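# Can a robot arm put things away in drawers yet? (small shop, lots of little drawers)
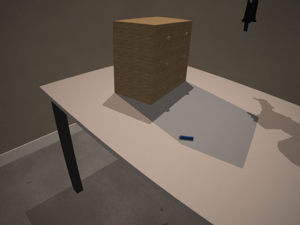
*Simulated setup: drawer cabinet, one blue piece on the table, arm at the ready.*

Hello all, first proper question from me after a long time of reading along, so please be gentle and move this if it belongs somewhere else!

I run a small craft and repair supply shop in Garnitz, the sort of place with more drawers than wall. At last count (we did a stocktake in November, so I know this for once) there are 761 drawers, most of them in little wooden cabinets with round knobs that sit along the back bench. Chalks, markers, dowels, glue sticks, spare knobs for other people's drawers, you name it. By closing time the bench is covered in whatever customers have pulled out to look at, and it all has to go back where it came from. On a busy day it takes me a good hour and a half, and my wrists aren't what they were.

My nephew is studying something to do with automation and he showed me the simulator he's been using, with the table and the cabinet and the arm. The job is about as simple as you could make it: pick up the blue thing, open a drawer, pop it in, close the drawer. He was very excited and I must say I got a bit excited too, as it looked so much like my back bench on a tidy day.

So my questions, and I'm sorry there are a few of them:

- If a computer can practise this in a pretend room, how far off is it from doing it in a real one?
- Is there anything a shop my size could buy now, or hire for a while, that would do the evening put-away on its own? It can be slow. I don't mind if it takes all night, I'm asleep.
- Would I need to replace the cabinets? I'd be sad to. They came with the shop and the knobs are half the charm, but they do stick in humid weather.
- If the answer is "not yet", what's the sensible thing to do in the meantime?

I've had one brochure, from a firm called Eltine, which has a lovely picture on the front and doesn't mention drawers anywhere inside. I rang them on Thursday and got a recorded message. I'd set aside a modest amount for this, enough for a decent second-hand car but nothing like a new van, if that helps anyone with an answer.

Thank you for reading all that. I do go on.

---

## Answer 1 (marked as helpful by the person asking)

Welcome! You didn't go on at all, or if you did then you're in good company, as I'm about to do the same.

I spent seven years looking after the parts store at a bicycle workshop in Inskip, and for the last two of them we had an arm on trial, so I've got some feeling for this. Our arm was bolted to a bench next to a rack of open plastic bins. It did one job, which was taking sealed packets off a tray and dropping them in the right bin, and once it had been set up properly it did that job pretty well. I grew quite fond of it. But we chose open bins on purpose after a miserable month of trying drawers, and I'd like to save you that month if I can.

The trouble with drawers is that each one is really a string of small jobs. The arm has to find the knob, get hold of it squarely, pull in a straight line, stop pulling before the drawer falls out on the floor, let go, go back for the item, put it in without it rolling up against the front lip, and then push the drawer shut without catching anything. We humans do all of that with our fingertips while thinking about tea. A small round knob that barely sticks out is hard going for a gripper with two stiff fingers. Ours would get hold of it at a slight angle, the drawer would go crooked in its runners, and then it would tug away at it quite happily until the safety stop kicked in. Wooden drawers in humid weather, as you say, are a different drawer every day of the week.

To your first question, about the pretend room. The simulators are very useful and your nephew is learning on the right thing. You can let the computer try a task over and over while you're at lunch, and nothing gets broken. What you don't get for free is the stickiness, the wobble, the one drawer somebody overfilled, the marker with its cap off. In a simulator every drawer slides the way it was told to slide. A good student will mix that up on purpose, with stiffer drawers and different lighting and the item in odd spots, and that helps a great deal. I'd ask your nephew whether he's tried it, and what happens when the blue piece starts further away or is turned to point another direction. It'll make for a nice chat, and you'll find out a lot about how close he's got.

On buying or hiring: I wouldn't, for this. You can certainly get an arm within the sort of budget you mention. The arm is the easy bit! What costs you is the camera and the gripper and above all the person who comes in to set it up, and then comes back when you move the bench six inches to sweep behind it. With 761 drawers you'd also need something that knows which item lives where, and in a shop like yours I'd guess most of that lives in your head.

In the meantime, and this is the part I'd put some money into:

1. Get yourself a few shallow trays and put one at each end of the bench. Customers put things down in trays if there's a tray in front of them. We found our evening tidy went much quicker once the mess had somewhere to be.
2. Label the drawer fronts with a number and keep a plain list. You'll be glad of it if you ever do get a machine, and it means a Saturday helper can do the put-away without asking you about every dowel.
3. Rub the runners with candle wax. It does wonders in damp weather, it costs next to nothing and your wrists will thank you.
4. Take the things that get handled the most out of drawers and put them in open bins at elbow height. If you only ever automate one corner of the shop, that'll be the corner.

Keep the cabinets. They sound beautiful.

**Comment from the person asking:** Oh, this is wonderful, thank you. I did the candle wax on the worst cabinet last night and it's like a new thing. I've asked my nephew about turning the blue piece and he went rather quiet and said he'd get back to me.

**Comment:** Second the candle wax. Beeswax goes gummy in our climate, plain white candles are better.

---

## Answer 2

I'm going to be a little more hopeful than the answer above, though I agree with most of it, and the wax.

A friend's small warehouse over in Enon handles 257 different lines of buttons and fasteners and they've had a machine doing part of the put-away since last winter. It isn't an arm reaching into drawers. It's a cabinet with the motors built in, so you tip an item into a hatch, scan it, and the correct tray comes round to meet it. No knobs, no pulling, no gripper. It does jam now and then, and they have to keep the long thin items out of it as those go in crossways, but it saves them time every day and they wouldn't give it back.

So I think the answer to "can a machine do this chore" depends a lot on whether you'll let it do the chore its own way. If it has to use your cabinets, with your knobs, the way you do it, then you're waiting on the clever arms and I wouldn't like to guess how long for. If you can live with one ugly grey box in the corner for your fastest-selling things, you could have some help fairly soon. Theirs was second-hand and took up more floor than they'd planned for, so do measure your doorway before you fall in love with one.

I don't know anything about Eltine, sorry. I'd want to see any machine working with your own stock before handing over a cent. Bring a bag of the awkward items along with you: the round ones that roll, the ones in crinkly packets, anything very small. A decent seller will be happy to let you try them.

Also, and forgive me if you've thought of it, an hour and a half every evening is a fair case for paying a high school student to come in after class a few days a week.

**Comment:** The floor space thing is real. Ask about the power supply too, ours needed a new circuit put in and that was another 800 dollars we hadn't budgeted for.

---

## Answer 3

not yet. my brother in law has one of the arm kits and its been trying to put cutlery away since easter. good fun to watch though. get the trays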